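Commercial Kitchen Basics, Unit 3: Polished Steel and How to Keep It That Way
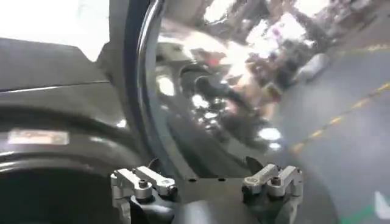
Fig. 1. Curved polished stainless with a bright rim and a dark band outside it. Note the glare spots.

Reading for this unit: the Odilance care sheet, both sides. The second side is the one with the warnings, so most of you have read half.

1. Why curved steel is harder than flat

A flat counter shows you one reflection and you learn to ignore it. A curved surface shows you the whole room, smeared, along with every light in it. In Fig. 1 the reflections are dark shapes, warm blurs and white glints, and any of them could pass for a stain. Students have been known to scrub a reflection for up to 30 minutes. It doesn't come off.

Test before you rub: move your head. A reflection moves with you. Grease stays put.

2. Order of work

Wash with warm water and a drop of mild soap. Rinse. Dry right away with a clean cloth, then buff with a second one. The second cloth should be dry — the first cloth turned inside out is still the first cloth.

Follow the grain if there is one. On a mirror polish there usually isn't, so pick a direction and be loyal to it.

3. Rims and bands

Dirt collects where two surfaces meet. Run a folded cloth corner along the inside of the rim, then wipe the dark trim separately. Trim may be rubber, plastic or painted metal, and the cleaner that flatters steel can ruin all of them. Check the label.

4. Things that stay in the cupboard

Steel wool. Chlorine bleach. Scouring powder. Also the green pad, which everyone believes is gentle.

For practice: clean one curved piece and one flat piece in Room 403 and write half a page on the difference. "The curved one was rounder" was submitted in June and did not receive full credit.

Related handouts
Unit 2: Sinks, Drains and Regret
Unit 4: Reading a Care Label
Irnari Cloth Guide (sheet 2129)
Nyamweya Kitchen Lab: Opening and Closing Checklist
Atov Descaler: Safe Handling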